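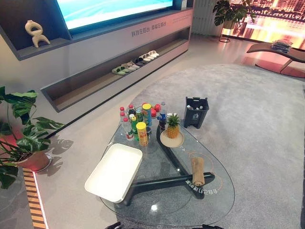
The Trerkport Cat Show opens to the public at half past ten, and by twenty-five to eleven I had been told off for standing in the wrong aisle. I'd driven over from Rerasbridge in the dark with a flask, a notebook and a firm promise to my wife that I was only looking. We lost our old cat in June, and the house has been too tidy ever since. At home a drink left on a table has a life expectancy, and a group of bottles standing together, red caps and all, well back from a tray hanging partly over a glass edge, would have been on the rug before I'd found my slippers. She never liked a thing to be near an edge. She liked it over.

So, the show. It was held on 5/12/18 in the leisure centre, in the big hall where they normally play badminton, and the court markings were still useful for finding your way about. Longhairs were behind the service line, more or less. Siamese and Orientals had the far end by the fire doors, and you could hear them from the car park. The household pets, meaning cats with no papers and no particular shape, were down the side under the basketball hoop.

Entry was two pounds with a catalogue, which is a stapled booklet you need and can't read. Every cat has a number, a pedigree name and the names of its parents. The pedigree names run on like firms of solicitors. I spent a good while looking at a very large blue British Shorthair whose name took up two lines and who answered, his owner told me, to Keith.

I had not been to one of these before and had pictured something like the dog shows on television, with people jogging. Cats don't jog. They sit in a pen on a white blanket with a white litter tray and a white water bowl, everything plain so that the judge can't guess whose cat it is. The judge comes round with a steward and a trolley, the cat is lifted out, stretched, looked in the ears, looked in the eye, put back. Exhibitors are sent out of the way while this goes on, and they stand along the wall bars pretending to read the catalogue. I've seen calmer people in dentists' waiting rooms.

One of the judges was Adelmo Valentini, a small man in a white coat with a tape measure in the pocket that I never saw him use. He had 38 cats to get through before lunch. He talks to each of them under his breath, and I got near enough at one point to hear him say "well, you're cross, aren't you, and quite right" to a red Persian. It got a second. I asked him later, in the queue for tea, what he looked for, and he said a good one makes you forget the list. Then he asked whether I was going to eat my biscuit.

The breeders were more talkative once the morning classes were over and they were let back to their pens. Up go the curtains, the rosettes, the fleecy hammocks. This is the part I'd come for. I am not new to cats but I am new to buying one on purpose, our last having walked in through the back door and sat down. I'd written out my questions the night before and I'll put the answers here for anyone in the same position.

Waiting lists are real. The Burmese lady I spoke to had one litter planned for the spring and more names than kittens. She doesn't take deposits until they're born and she wants to meet you first, preferably with your children, if you have them, so she can see what they do with their hands.

Kittens go at thirteen weeks or later, vaccinated and insured for the first few weeks. Anyone offering you one at eight weeks should be thanked and left. Everybody I spoke to said this in nearly the same words, and some of them took hold of my sleeve to say it.

Retired queens and studs do come up, and I hadn't thought of this at all. They're grown cats, neutered, used to people, and often cost little more than the neutering. The snag is that you don't choose them so much as get interviewed by them.

Ask to see test results on paper. What you ask for depends on the breed, and a decent breeder will have the folder out before you've finished the sentence. One had it laminated.

Lunch was a jacket potato in the upstairs bar with a view over the swimming pool. I'd recommend eating early. By one o'clock there was only tuna left, and it seemed in poor taste.

The trade stands ran down the corridor to the changing rooms. Kabbaj had the biggest, with scratching posts up to the ceiling tiles and one covered in a cream fabric that the cats of my acquaintance would regard as an invitation to start on the sofa instead. Jaltix were selling a brush. It did come with a man who demonstrated it with great tenderness on a cushion, but I'd have been happier to see it tried on something with an opinion. I bought a bag of catnip mice from a table near the exit. I know we haven't got a cat. They were reduced.

Best in Show was at four, by which time some 300 of us had crowded round a low stage made of gym blocks. A silver tabby Maine Coon won it, and was held up under the lights like a rolled carpet, and yawned. Keith came nowhere. His owner said he'd been marked down for weight, which he'd been carrying very well, I thought. The prize for best household pet went to a black and white cat with a torn ear, owned by a girl of nine or ten who had to be asked to stop jumping. That got the loudest cheer of the day.

A few practical notes. The number 18 bus from the station stops outside, but only until six. The car park is free if you get your ticket stamped at reception, and full by eleven whether you do or not. The hall is kept warm for the Sphynxes, so wear layers. Don't put your fingers in the pens, even if the cat appears to be asking, and wash your hands at the dispensers between rows. No visiting cats, and no dogs, though someone had tried.

I came home with the mice, two phone numbers and a retired Burmese queen to go and see after Christmas. She's six, and doesn't care for other cats, radios or men with beards. I've told my wife I'm still only looking. She has moved the good glasses to the top cupboard.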